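Durero Gripper Maintenance: Progress Report to the Cluvero Fund
Reporting period ending in September
Prepared by the Balaskas workshop

1. Work covered

The grant pays for upkeep of the hand-held grippers used in the Durero home tasks project. This report deals with the two-jaw gripper and the packet-handling cell, which is the part of the work that has taken most of our bench time since the last report.

2. Finger pads

Pad wear was the main problem listed last time. Thin plastic bags are hard on the grip surface, and a pad that has gone smooth lets a bag slide out before it clears the box. We now replace pads in pairs at 4,000 closings. Single pads are no longer swapped, as a new pad facing a worn one pulled the bag to one side.

The old adhesive is scraped off completely before the new pad goes on, and the gripper then rests for 30 minutes with the jaws open. Spare pads come from Kuvum. Delivery was slow in the first half of the period but has been fine since.
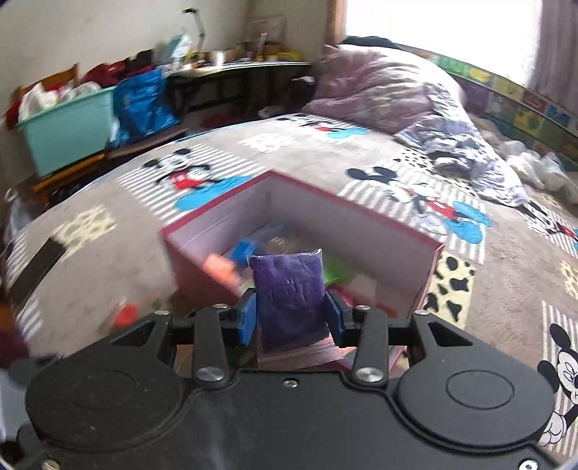 Figure 1. Purple zip-lock bag held between the blue pads, with the open pink box behind.

3. Linkage and fasteners

The linkage arms are checked every 1,000 closings. The check covers the bolt heads on both arms, side play at the fingertips, and whether the pads meet flat along their full length. We found loose bolts on two checks early in the period. Both were retightened with thread locker and have held.

Lint is still a nuisance. Most of the packet work is done on bed covers, and fibers collect around the pivots. We brush them out at the end of each session and wipe the pads with a damp cloth. Oil is kept off the joints entirely - it picks up more lint than it is worth.

4. Cell layout

The packet cell is set up in a bedroom on top of the bed. A soft surface gives under the fingers, so the approach height has to be set again whenever the cover is changed. We do this with the jaws open and the tips just touching the fabric.
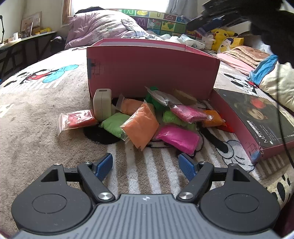
Figure 2. Jaws open in front of the packets, with the pink box and its lid behind.

Colors are mixed on purpose in the packet set, and a few harder shapes are kept in with the soft ones. Packets with split seals are taken out, since a loose flap can catch in the linkage.

5. Spending and next steps

Parts spending is within budget. Of the 18 pad sets ordered, five remain in stock. We ask to move the unused travel money to spare pivot screws and one complete set of linkage arms, so that a bent arm does not stop work while we wait on an order.

The next period will be spent on a written check sheet for the pivots and a trial of a thicker pad from Kuvum. Results from the pad trial will be in the next report.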